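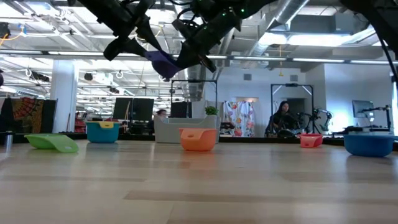 benchmonkey_70

Two months since Korden put the arms in and I'm still not sure what my job is called. I used to pack returns. Now I put bowls on a table so a machine can pick them up, then I put them back so it can do it again. The purple one gets more attention than I ever did.

Pay's the same, before anyone asks. The back's better. The chat is worse.

farneo_nights

Same story at our place, only with lids. They told us it would "free us up". I have been freed up to fill in a spreadsheet.

tealtub

Bit harsh. I did 1000 totes a shift by hand at Talteo and my wrists still click. Give me the bowls.

benchmonkey_70

Fair on the wrists. My gripe is that the breaks have gone odd. We used to stop when the line stopped, and everyone went for tea together. With the arms, one of us has to stay at the table, so you go on your own and drink it facing the vending machine.

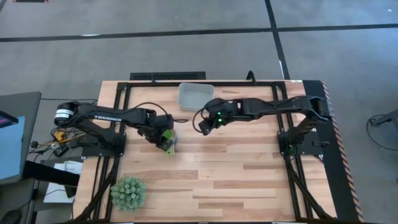
And resetting the table is nowhere on the rota, so it doesn't count as work when they do the targets. I've asked for it to go on. October, apparently.

farneo_nights

Which October?

tealtub

Put it in writing. Ours got added once people started logging every reset. Mine came to 2439 before the manager gave in.

benchmonkey_70

Right, starting a log tonight. Does picking up the plant count as a reset?

tealtub

It did on ours.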